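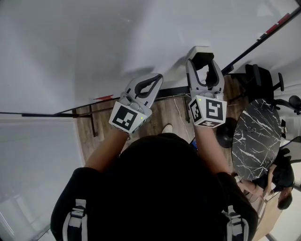 Clollow Cricket Club, minutes of the March meeting, held in the pavilion at Utberg Road. Present: Irfan Mirani (chair), Sidra Orakzai, Kai-wen Lam, Rizwan Kazmi. Apologies from Irfan Usmani. The minutes of the last meeting were agreed. Training kit was taken first. Sidra wants everyone in one colour at nets and proposed plain black shirts, the colour worn in the photo at the top of these minutes. Kai-wen thought black would be too warm by July. Agreed by three to one, and Sidra will order 30 from Okis.

Fixtures
The second XI is short of an away game in the first half of the season. Rizwan has written to Utberg and is waiting to hear. If they can't do it, the date stays free. Home league matches will start at 12 and teas will be between innings as before.

Ground
The square was rolled twice last month. The far end is still soft and the outfield needs seed by the sightscreen. Irfan M. to get a price for a new mat for the left-hand net, up to £500. The old one has split along the seam and is not to be used.

Juniors
Under-11s will train at 6 pm. Two more parents are needed for scoring. Kai-wen to put a notice on the board.

Money
Kazmi Motors has paid £100 for the boundary board. Rizwan took no part in this item. Match fees stay the same for adults.

Any other business
The lock on the roller shed sticks. Sidra has the spare key.

The meeting closed at 8.50 pm. Next meeting in April, same place.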